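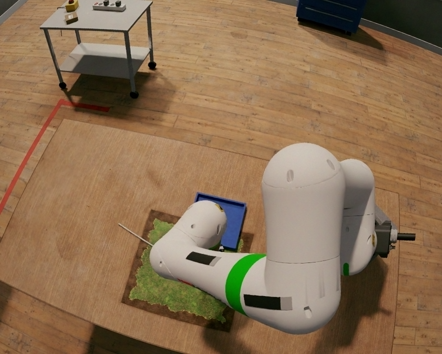 gntran_r replied:
Violeta Orellana's figure in the first thread was 40 tries with the tray, and a chore isn't done until the stuff is put away. I don't accept "it can tidy a table" as a claim if somebody resets the table between tries.

Search this forum
Keywords
Titles only
Search

bmontecinos wrote:
Fair, but you are mixing two questions. One is whether an arm can pick a thing up and put it in a tray. The other is whether it can keep doing that in a kitchen or a shop with no one standing near the stop button. The first is mostly settled for rigid objects. The second isn't, and I don't think arm hardware is what's holding it back.

At Lahlou we run 2 arms on a kitting bench. They load trays for the Stakell line. Uptime is fine until a bag or a strip of foam gets in, and then an operator clears it. The operator was supposed to be freed up for other work by November. She is still there.

karagiannis_g wrote:
What is the failure rate per tray? "Fine until" could mean anything.

bmontecinos wrote:
8 stops on the Friday shift, all soft items. Rigid parts gave none that day. One shift, so don't build a curve on it.

k_amano wrote:
I work on the simulation side, so discount this accordingly. Thin parts are worse than people expect. A stick lying flat gives a two-finger gripper very little clearance, and a small error in height means the fingertips hit the table. Lay the same stick across something with an uneven surface and the contact model starts to matter a lot. We spend more hours on friction and contact settings than on the motion itself. 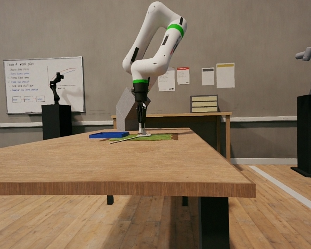 Upright posts are easier if you come straight down on them. The approach is one axis, the grasp width is known, and a wide base forgives a small offset. Put that post next to a wall or lying on its side and you need a different plan. Household clutter is mostly the second kind of case.

gntran_r wrote:
Then the simulated results tell me very little about my kitchen.

k_amano wrote:
They tell you which plans fail before you pay for a real arm to fail at them. I wouldn't quote a simulated success rate to a customer. Nerken did that in their brochure and I thought it was a mistake.

karagiannis_g wrote:
Disagree in part. For fixed shop work the transfer is decent. We tuned a bin unloading routine in simulation, moved it to the floor, and the remaining corrections were camera calibration and 13 mm of table height that someone had entered wrong. Homes are different because the layout changes every day. A shop can paint a line and tell people to keep the cart behind it.

v.orellana wrote:
Since my number got quoted: those 40 were all one tray, one arm, table reset by hand. I said so in the post. It was never meant as a claim about housework.

On the larger question, I would separate chores by how much the object changes shape. Cups into a rack, yes, slowly. Laundry, no. Wiping a counter is easy to do badly and hard to verify, and most demos skip the verifying.

gntran_r wrote:
Withdrawn as to your post. My complaint stands for Pakovier, whose video cuts between every pick.

bmontecinos wrote:
Agreed on the cuts. Does anyone have stop counts for bagged parts with suction instead of fingers? I can get the bench for a day and would like something to compare against.

karagiannis_g wrote:
I have some for sealed bags only. Will post them tonight with the cup sizes.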